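# The Floor Under the Workday

Most people who work at Pisix, in a converted furniture warehouse on the east side of Kiltmont, could not tell you what color the carpet is. Asked over lunch on a Friday, one table came up with gray, blue and "sort of a denim." All of them were close. The carpet is called Barua, and it is blue and gray and white and navy at once, in flecks small enough that the eye settles on one color and moves on.

Speckled carpet has been the standard choice for offices and workshops for decades. It comes down to dirt. A solid navy floor shows every crumb and thread. A solid pale one shows every coffee drip. A floor made of light and dark flecks gives both kinds of mess something to blend into, so it can go longer between cleanings before anyone complains.

Pisix bought 2,000 square yards of it when the company moved from Drultudton. The old place had sealed concrete, which was easy to sweep and hard on everything else. Dropped tools chipped. Conversations carried from one end of the building to the other. People who spent the day kneeling to work on low equipment brought in garden pads and old couch cushions.
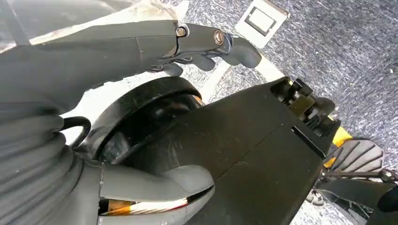 *Blue-gray speckled carpet, with a white outlet plate set into the floor and black equipment in front.*

The bigger change was the power. In Drultudton, every outlet was on a wall, and anything in the middle of the room ran on an extension cord. The cords were taped down, and the tape peeled up. In Kiltmont the outlets went into the floor before the carpet did.

Floor outlets have to be planned early. A wall outlet can be added in an afternoon, but one in a concrete floor means cutting a channel, running conduit, patching, and waiting for the patch to cure. Pisix put in 21 of them. The company drew its layout in chalk on the bare slab and left it there for a week so people could walk around it. Several outlets were moved after that. Two were still put in the wrong spot, and one of those is under a filing cabinet today.

The installers had to cut the carpet to fit each plate. A good cut is tight on all sides, with no loose fibers. A bad one frays, and the fraying spreads as shoes and wheels pass over it. White plates were the cheapest in the catalog and also the easiest to find, a real help to someone crossing the room with a plug in one hand. 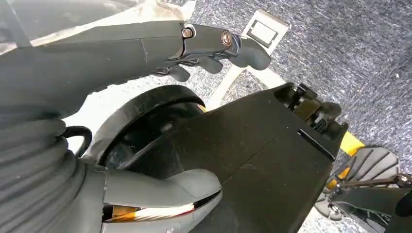
Wear shows up in predictable places. The strip inside the front door goes first, then the path to the break room, then the turns, where people pivot around the corner of a desk. Heavy gear leaves dents. Some come back up with a damp towel and a warm iron, held just above the pile. Others stay, and the usual answer is to put something else on top of them.

Pisix vacuums every night and has the carpet cleaned by hot-water extraction twice a year. The cleaners start at 6 p.m. and work from the back wall toward the door. Anything that can be rolled is rolled out. Anything that can't be is cleaned around, and the outlet covers are closed first.

There are 100 square yards of spare Barua on a rack in the storeroom, bought with the original order. Dye lots change from year to year, and a patch from a later batch will show even on a speckled floor. So far the company has used enough to fix one doorway and a spot near the sink.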